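3.2 Shelf Layout and Package Grouping

The second layout examined storage by package color on a slanted two-tier rack.

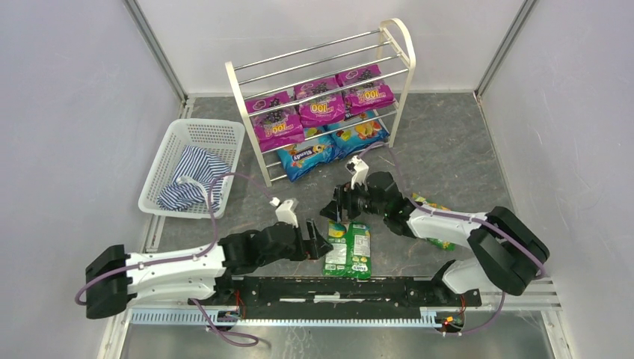 Figure 4. Rack with purple bags on the upper tier and blue bags on the lower tier; two green bags on the floor.

Bags were grouped by color, with one color assigned to each tier. Trellmont shoppers (n = 63) were asked to name the tier holding a given snack. Responses were coded by Nwankwo and Fjeld, giving 216 usable answers across both layouts.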